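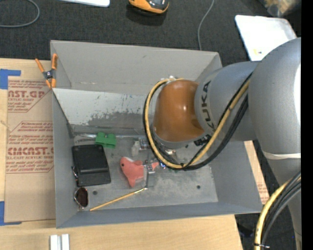

Ticket: Ravn proofing cabinet, buns not rising
Site: Luder bakery
Opened by: Leif Sveinbjörnsson
Status: open, waiting on part

6:10 am – Cardamom bun dough flat after full proof. Same recipe as all of February, 700 g starter dough per batch. Yeast is Kindano dry, opened yesterday. Cabinet display says 82 F, felt cool when I put my hand in.

6:40 – Yeast test, warm water and a pinch of sugar. Foamed up fine. Not the yeast.

7:15 – Put oven thermometer on the middle shelf. 71 F. Display still 82. So sensor or display is off, dont know which yet.

7:30 – Power off, 3 minutes, back on. No change. Wiped the probe, had flour crusted on it. No change either.

8:05 – Moved todays dough to the rack by the deck oven, covered. Rising now but slow. Wholesale order goes out late, called them.

9:20 – Drurulel support on the phone. They want the error log. Log shows code 172, over and over since last night. They say probe circuit. Asked if I can bake with it like this – they said set it 11 higher and watch it. Fine for buns, not doing that with the rye.

9:50 – Set to 93, thermometer reads 81. Ok for now. Taped a note on teh door so evening shift doesnt change it back.

10:30 – New probe ordered. They also offered a whole control board for 2,000, said no, probe first.

Next: fit probe, check against thermometer on top and bottom shelf, then put setting back to 82. Leave ticket open.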